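Clunach Teether Storage Box
Item 637

A plain open box for keeping teethers and other small baby things together in one place. Gray on the outside, white on the inside, so small pieces are easy to spot. Sold empty -- teethers are listed separately under Loureiro Rings and Clips.

Outside length: 43 cm
Ships flat from our Zamholm warehouse
Orders placed before 2 p.m. go out the same day

To put it together, fold up the long sides first, then the short ones, and press the tabs into the slots. Wipe the inside with a barely damp cloth and let it dry before putting anything back. Do not soak it.

Teethers should be clean and fully dry when they go in. Check rings and clips for cracks from time to time and throw out any that are damaged.
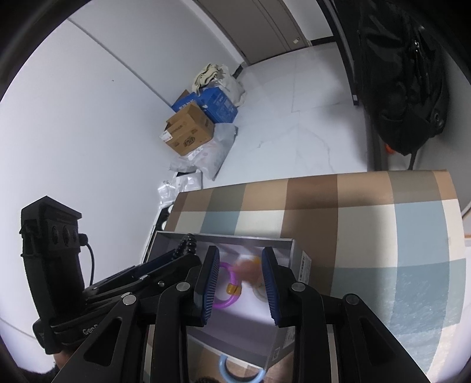 Can I order a replacement if one side gets crushed?
Single sides are not sold, but a full replacement box can be ordered as item 906.

For bulk orders of 64 or more, write to Maricel Espiritu in the sales office.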